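Home | Projects | Fadon Robotics Club | Archive | Contact

Teaching a Gripper to Pick Up a Spoon: Final Report
Elba Bustos and Uthai Nilsuwan, Fadon Robotics Club
14/10/2020 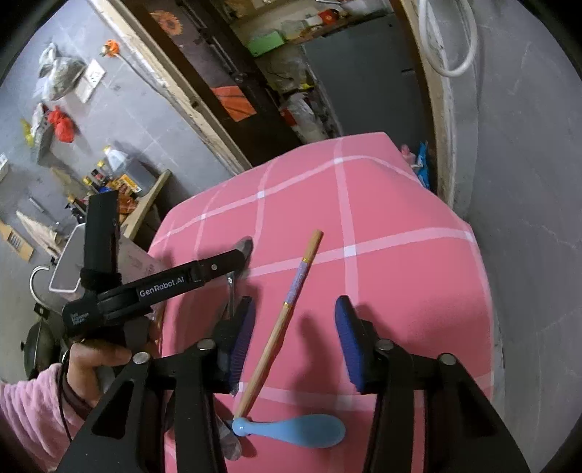 Our proposal, submitted in May, promised a system that would learn to clear a dinner table. By the second week we had reduced this to "objects on a table," and by the fourth to "long thin objects, plus a spoon." We consider the final scope realistic. Our advisor, Ms. Durán, considers it a spoon.

Method

One of us works the hand-held gripper while the other resets the objects and keeps the log. Each attempt starts with the fingers open above the tablecloth and ends when the object has been lifted and put down again, or when the person holding the gripper says a word we agreed to leave out of the log. We swapped jobs every 10 attempts. Uthai wanted longer turns and got them until his wrist gave out.

We recorded 1343 attempts. Of these, 17 had to be thrown away when the log and the recordings stopped agreeing with each other. Elba wrote the log for those. Uthai wrote this sentence.

What went wrong

Sticks are easy if you grab them near the middle and awful if you don't. Grab one by the end and it swings around until it points at whoever is supposed to be helping. The spoon was worse. Its handle is thin and it likes to roll onto its side, so the pads would close on it and it would slide out with the bowl facing the wrong way. Crossing the spoon over the stick was Elba's idea. It added 3 evenings to the schedule.

We also learned to leave the tablecloth alone. Pushing down too hard pinches the cloth, and then you have picked up a table setting.

Training

The model, which we named Ekier, ran on the club computer, Nivon, whenever the drone team was not using it. This meant nights. It now chooses a sensible place to grab a stick most of the time. With the spoon it is still guessing, though it guesses with more confidence than it did in the spring.

Next year

We would like to try a fork. Ms. Durán has asked for a smaller proposal.

Shares: 17 | Comments: 3

Previous project | Next project | Back to top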